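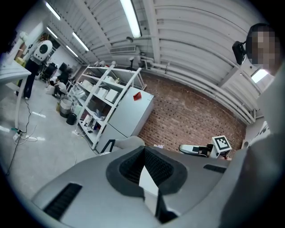
4. Woven containers in the home

4.1 Sample and recording

Diaries were sent to 300 households across the four study areas: Tistham, Rulluvcombe, Abu Hammour and Brekness. Of these, 190 came back complete enough to use. Each household listed every woven container kept indoors, gave it a short name of their own choosing, and noted where it stood and what was in it. They did this at the start of the study and again after 12 months. Containers kept in sheds, garages and on balconies were left out, as were woven furniture and mats.

The completed diaries list 1779 containers. We kept the names households used and grouped them afterwards. "Basket" covers most entries, but "hamper", "tray", "bin" and "box" all appear, and the same household often used two names for one object in the first and second listing. Where the two could be matched by room and size they were treated as one.

Material was recorded as the household described it. Few people separated rattan from willow or seagrass with any confidence, and "wicker" was used for all three. We have therefore not analysed material any further than woven plant fibre, paper cord and plastic strip. Anything described only as "cane" was placed in the first group.

4.2 Contents and nesting

The purpose a container was bought for was a poor guide to what it held. Households that had bought a basket for firewood or laundry often listed something else in it at the second listing, most often textiles. Scarves, cushion covers, spare towels and cloth set aside for mending were the usual contents. Paper was next, mainly mail and school notices.

Nesting was more common than we expected from the earlier interviews. A smaller container was kept inside a larger one in over a third of the homes, and in Rulluvcombe in nearly half.

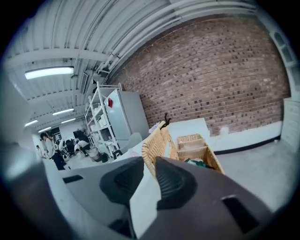 Diary entries suggest two different habits behind this. In the first, the smaller container divides the larger one, and both are in regular use. In the second, the smaller one has been put away and is not opened between listings. The diaries did not ask about this directly, and we could tell the habits apart only where the household had added a comment. Brekness entries were the fullest in this respect. Those from Abu Hammour seldom included comments, and nesting there may be under-reported.

4.3 Covers for bought goods

A smaller group of objects is not used for storage in the ordinary sense. These are woven sleeves and boxes that go over something bought in its own packaging, such as tissues, plant pots and bottles. They were mostly received as gifts or bought with a matching tray, and were rarely moved from one room to another. Tissue boxes were the most frequent type in all areas except Tistham, where pot covers came first. 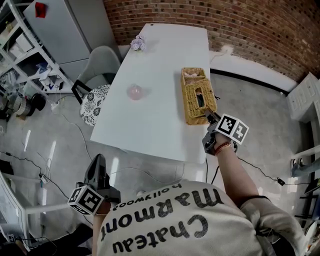

Figure 3. Woven wicker tissue box on a white rectangular table.

Covers also stayed in use longer. Almost all of those in the first listing were present in the second, compared with about four-fifths of open baskets. Where a cover had gone, the usual comment was that the refill no longer fitted it. Damage to the weave was mentioned less often, and repairs hardly at all. The few repairs reported were to rims and handles, done at home with string or glue.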